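Subject: Re: [oldhouse] Venda pellets vs. loose wool for the upstairs bedrooms
List: oldhouse

Before we all rush off to order the stuff, I'd like to go back to the original post, because I think a few things in it got waved through.

> We had the two back bedrooms done with the Venda wool
> in February and the difference is night and day. The
> installer measured a drop of 68 percent in noise from the
> road. He also says it will pay for itself in four winters.
> Total was $473 a room with the group rate, and if 100 of us
> sign up before the end of the season the rate goes down
> again. I can't see any reason not to do it.
>
> They used the Rutard netting to hold it in the stud bays,
> and it all went in through the baseboard side so the
> plaster stayed put.

I can see several reasons. Start with the 68 percent. Percent of what? Decibels don't work that way, and if the man meant something else he should have written it down. Did he measure with the windows shut both times? At the same hour? I used to live on a truck route, and the gap between 2 p.m. and 2 a.m. was bigger than anything you could stuff in a wall.

Most road noise in a house of this age comes in through the sashes. Anybody who has put a hand along the meeting rail on a windy night knows this. If the installer also ran a bead of caulk around the window trim while he was there (mine did, years ago, on a different job) then I'd like to know how much of the improvement belongs to the caulk. A tube costs less than lunch.

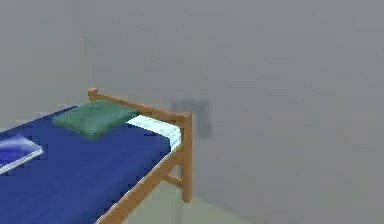
Does wool in an outside wall need a vapor barrier?

It depends on your climate and on what is already in the wall. In an old plaster house with several coats of oil paint on the inside, the paint is doing a good part of that job, and adding plastic sheet behind it can trap damp against the sheathing. In a gutted room with new drywall you should go by your local code. Wool will take up some moisture and let it go again, but it won't save you from a leaking gutter.

That question came up on the list last year and the sales sheet still doesn't touch it. The sheet has a paragraph on moths, which is fine as far as it goes, and then a lot about sheep.

On the payback: four winters assumes you heat those bedrooms. Plenty of us shut the upstairs radiators down and sleep under an extra blanket. If you spend $400 a year heating the entire house, no treatment of two back rooms is going to hand you back $946 by the fourth spring. Work it out on your own bills. I did it on mine and quit when I got past eleven years.

I'm also not fond of a group rate with a deadline. Sikora tried the same thing with storm windows, and those who waited paid the same price in the fall.

And "through the baseboard side" worries me. I don't understand how you fill a full-height stud bay from the bottom without leaving a gap at the top, netting or no netting. Wool settles. If somebody has opened one of these walls a few years on, please post what you found up there, good or bad. I will read it with an open mind.

What I'd want before signing anything:

A written before and after reading, with the meter named
The weight of wool going in per bay
Who pays if the plaster cracks
Whether the price includes the attic hatch

If it turns out the product is good I'll say so here. I was wrong about cellulose in the attic and I said that too. But so far we have one happy customer, one installer with something to sell, and a number that doesn't mean anything.

One more thing for the person who asked off list: the Stemness boards are a different product, stiff panels, and you can't use them behind existing plaster at all.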